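I've written to my representatives more often than is probably healthy, and over the years I've got a bit better at it. My first letter was four pages long, mostly in capitals, about a skatepark. (It didn't work.) The one I sent this February, about our council's licensing rules for hemp and CBD shops, got a proper reply within a fortnight and a seat at the meeting. So if you've got a cannabis policy consultation open where you live and you want to put something in, read on and steal whatever's useful.

I'm going to use our local one as I go, because it's the one I know. Giltura is a small town, and the draft policy was called the Giltura Botanical Retail Policy, which tells you how keen everybody was to avoid saying the word. It ran to 154 paragraphs. Please don't let a number like that put you off!

## 1. Find the actual document

Don't go by the newspaper, and definitely don't go by the Facebook group. Half of ours was convinced the council was about to legalise weed on the high street, which a town council has no power to do, and the other half was furious that it wasn't. The real text was a PDF, three clicks down from the consultations page.

Save a copy to your own computer. Councils do swap files partway through, and you want to be able to say which version you were reading. I put the version number in the file name and leave it at that.

## 2. Read it with a pencil

I print mine. You needn't, but I find I skim on a screen, and skimming is how I once objected to a clause that had been crossed out.

Go through once quickly and put a mark next to anything that makes you go "hang on". Then go back and read only those bits slowly. I ended up with five marks, and two of them vanished once I'd read the definitions at the back. Do read the definitions at the back. In ours, "premises" included market stalls, and that changed pretty much everything I wanted to say.

## 3. Pick one thing

This is the hard part if you're a ranter like me. You'll have opinions about the whole subject: whether it should be legal, what happened to your cousin, what they do in Canada. Put those in a separate file called something like "later" and shut it.

What you want is one thing the people reading can change. Mine was paragraph 22, which said no shop selling hemp products could open within 100 metres of "any place where young persons may gather". I'm not against a distance rule. But young persons may gather at a bus stop, and I couldn't find a spot in the town centre that would have passed.

So that was my letter. One paragraph, one problem with it, one suggestion.

## 4. Get a bit of evidence (a bit!)

You don't need a dissertation. I took a free town map, drew circles round the schools, the library, the swimming pool and the bus stops, and coloured in what was left. It took an evening and most of a felt tip. The answer was the sewage works and part of a roundabout.

If maps aren't your thing, try one of these:

- a short quote from someone who'd be affected, with their permission
- the wording a neighbouring council used for the same rule
- a plain figure from the council's own papers, with the page number next to it

I went with the second as well as the map. Zupan, up the valley, has a similar policy and lists the kinds of places it means: schools, nurseries and youth clubs. I copied their sentence out word for word and said where I'd found it.

The quote came from Cornel Nedelcu, who has the herbal tea and hemp oil shop called Flamberg behind the church. He gave me nearly twenty minutes of very strong views, and I used one sentence of it: "I'd move the shop if they could show me where to." Get people to check their quote before you send it. He changed one word and was much happier.

## 5. Write it

Here's the shape I use. It's boring, and it works for me.

1. **Who you are.** One line. Your name, your street or area, and any interest you have. If you own shares in a CBD company, say so now, before somebody else does.
2. **What you're responding to.** The title, the version and the paragraph number.
3. **Whether you support, object or half and half.** I wrote "I support the policy overall and object to the wording of one paragraph." You can almost hear them relax.
4. **The problem.** Three or four sentences.
5. **Your evidence.** Short, with the map or whatever attached.
6. **The wording you'd like instead.** Write it out in full, so it can be lifted straight into the draft.
7. **Thanks, and how to reach you.**

Mine came to 352 words. If yours is going much past a page, check that the "later" file hasn't been leaking.

A word on tone. You might be dealing with someone who thinks one gummy will finish you off, or someone who thinks it cures everything up to and including flat feet. Don't argue with either of them in the letter. I took out two jokes and the word "ludicrous" before sending mine, and I still miss the second joke.

## 6. Send it properly

Use the form if there is one. Ours went through a website called Dotness, and it timed out on me and ate the lot, so write in a separate document and paste it in at the end. Then email a copy to your own councillor with a two-line note. Ask for a receipt, too. If you haven't had one in a week, ring up and be nice about it.

## 7. Turn up if they'll have you

There may be a public slot at the meeting. Ours was three minutes, at half past six in the evening, and you had to put your name down by noon the day before. Read your letter aloud at home first with a timer. Mine ran to four and a half minutes, so I cut the thank-yous and most of the bus stops.

Take a printed map for each councillor if you've made one. They passed mine round while I was talking and asked two questions about the swimming pool. The wording's gone back to the officers now, with the Zupan list attached, and the new draft is due out before the summer.
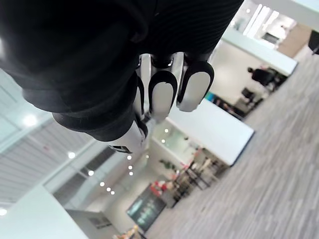
When it does come out I'll be doing all this again from step one, pencil included, and I'll add the new paragraph numbers to this page so you can see what they kept.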